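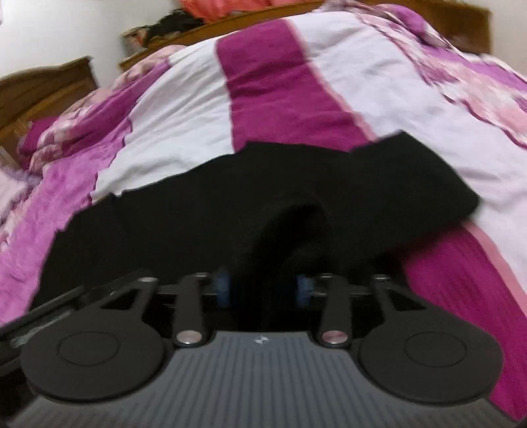 Thảo Huỳnh has no patience with the eight-hour rule. Her grandmother went to bed at nine, got up at two to see to the stove and whatever mending was on the table, and went back to bed until it was light, and she lived to a great age without once calling herself a bad sleeper. Why, Thảo wants to know, should anyone who wakes at two now lie there feeling like a patient?

Home Features Food Travel Back Issues Subscribe

I have been turning that question over since June, mostly at two in the morning. I'm a waker. I drop off like a stone and then, three or four hours later, my eyes open and I am completely, cheerfully alert, ready to reorganise the spice shelf. For years I treated this as a fault. Then I started asking other people about it, and found that half the street was awake with me.

What a lovely, peculiar subject the night turns out to be once you stop fighting it! Historians have been picking through old diaries, court papers and prayer books for decades, and many of them describe something called a first sleep and a second sleep, with a gap in the middle when people prayed, talked, brewed, visited neighbours or simply lay and thought. There is a good argument going on about how common it was, and whether everybody did it or only some, in some seasons. I like that it's unsettled. It leaves room for the rest of us.

Grulton, where I live, is a good town for the wakeful. It has a river that makes a noise only at night (it must make it in the day too, but the lorries win) and a bakery, Tôn, where the lights go on while most of the county is snoring. Sơn Lại has worked the ovens there long enough to have stopped owning an alarm clock. He sleeps from seven until one, works, goes home, has his dinner at what the rest of us call breakfast, and takes a second sleep after lunch with the curtains open. "I like the light on my face," he told me, sliding trays about while I stood in the way. "My wife thinks it's mad. I tell her cats do it."

He had 300 rolls to get out by six and was kind enough to let me burn two of them.

On my second visit we talked about bedding, a subject on which bakers have strong feelings. They come home hot and go to bed in daylight, and Sơn has tried everything. Heavy covers in winter, a single sheet in summer, wool for a while, then cotton again. He won't have anything tucked in. He told me that a tucked bed is a bed made for looking at, and I've thought of it every time I've stayed in a hotel since, kicking my way out of the bottom end like someone escaping from an envelope.

I went home and untucked everything. I also moved the bed away from the radiator and took the clock out of the room, the one change I would press on anybody. Waking at two is a small thing when you don't know it's two. You hear the river, you turn the pillow over, you might get up for a glass of water or you might not. Some nights I read. I got through the whole of a 2000-page family saga in the spring, a trilogy in one fat volume that I'd never have managed by day, and I can only recall the plot in the dark.

Skorow, the next village along, has gone further. On the last Friday of the month the hall there opens at midnight for what the poster calls the Small Hours. There's soup, a table of jigsaws and a radio turned down low, and people are allowed not to talk. The night I went there were 23 of us, including a very new baby and its father, who did a corner of a harbour scene one-handed. A woman in a dressing gown and walking boots taught me to turn the heel of a sock. I have never felt so well looked after by strangers, and I was back in bed by three and slept until the post came.

I should say that bad sleep is a real misery, and if you're dragging yourself through the days then a doctor is a better bet than a jigsaw. A friend at the Flotach ferry office had a dreadful year of it and needed proper help, and got it. What she kept afterwards was an afternoon nap on her days off, taken on top of the covers with her shoes by the door. She guards it like a dentist's appointment.

Naps deserve a feature to themselves, really. I used to wake from them cross and creased. Sơn put me right there as well: go to bed properly or stay under twenty minutes, he said, because the middle ground is where the headaches are. I use the kettle as my timer. I fill it, lie down, and get up when I start wanting the tea.

As for Thảo, she tried her grandmother's hours for a fortnight in the autumn, bed at nine and up at two with a lamp and a basket of mending. She gave up the early bedtime but kept the lamp. She has finished four hems and a cushion, and she says the best talk she has had with her sister all year took place on the phone, at a quarter past two, across seven time zones, over a hem she was making a mess of.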